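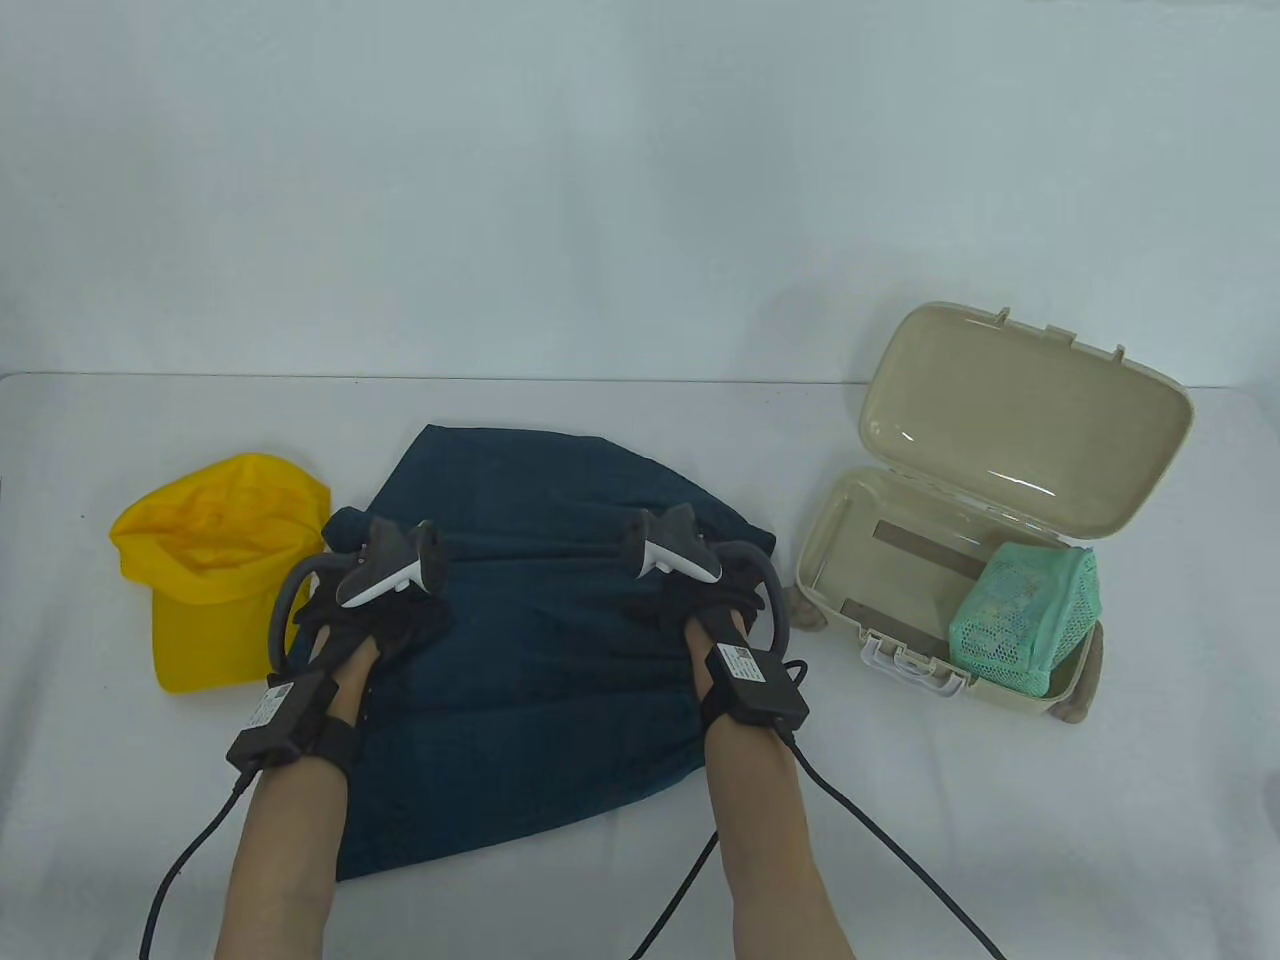
Os comandos presos aos pulsos, o saco azul-petróleo e a mala à espera.

Blogue > Trabalho > Robôs e afins

Já ando nisto desde fevereiro e a minha mãe continua a achar que eu programo robôs. Não programo nada! O que eu faço é arrumar malas. Calço as luvas pretas, aperto as correias, pego nos comandos e arrumo a mesma malinha bege vezes sem conta, para que um dia um robô saiba fazê-lo a partir dos meus movimentos. No Trorkis (é o nome do projeto, não me perguntem de onde veio) já vamos em 1.407 demonstrações gravadas, e uma boa parte tem as minhas mãos lá dentro.

A primeira coisa que tive de desaprender foi a pressa. Em casa atiro a roupa para dentro da mala e sento-me em cima. Na bancada tenho de pegar, levar, pousar e largar, com cada gesto bem separado do seguinte, senão a gravação vai para o lixo. A segunda foi mexer as duas mãos com juízo: se uma segura a mala, a outra trata da roupa, e não andam as duas a passear.

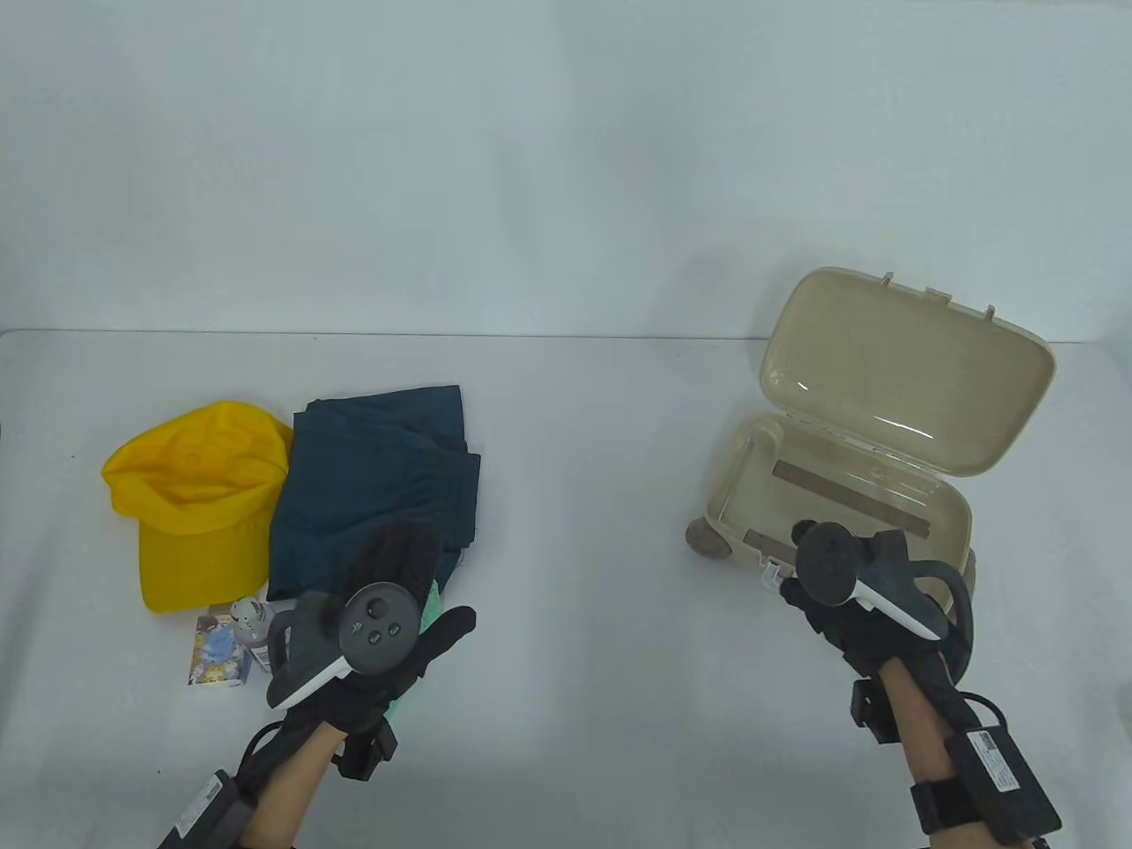

A Anneli Partanen acha que eu exagero na lentidão, e que um robô ensinado por mim vai perder o avião. Segundo ela, o bom é gravar a um ritmo de gente normal e repetir só quando a mão hesita a meio do caminho.

Talvez tenha razão. Experimentei fazer umas 53 seguidas mais depressa e ficaram bastante decentes, tirando sete em que larguei o tecido cedo demais. O que me continua a custar são os fechos. Com os meus dedos nem penso no assunto, mas com a tralha toda agarrada às mãos perco a noção da força, e o plástico da mala é liso que se farta.

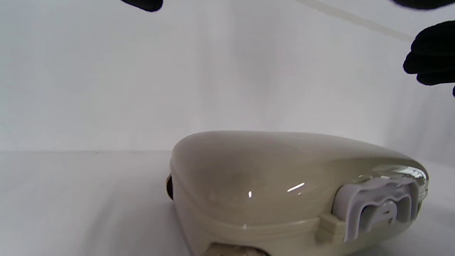 O pano é que manda

Uma caixa é sempre uma caixa, agora o tecido muda de feitio cada vez que lhe tocamos. Dobro, aliso, faz uma prega nova noutro sítio, volto a alisar... A Ulla Miettinen pediu-nos para não repetirmos sempre a mesma dobra, de maneira que agora vou variando: umas vezes começo pela ponta, outras pelo meio, outras deixo o pano meio amarrotado de propósito e parto daí. 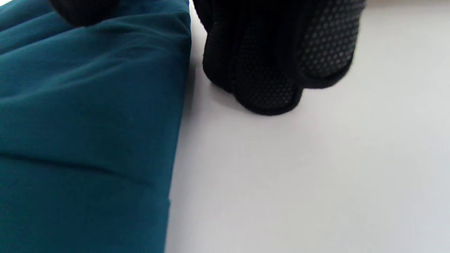 E confesso que ganhei gosto à coisa. No fim do dia chego a casa e dou por mim a pousar as meias na gaveta com uma delicadeza ridícula, a abrir bem os dedos antes de recuar a mão. Para a semana passamos a outra mala, maior, e a meta é chegar às 200 gravações antes de mexermos na altura da mesa. Depois conto como correu.

Categoria: Diário de bancada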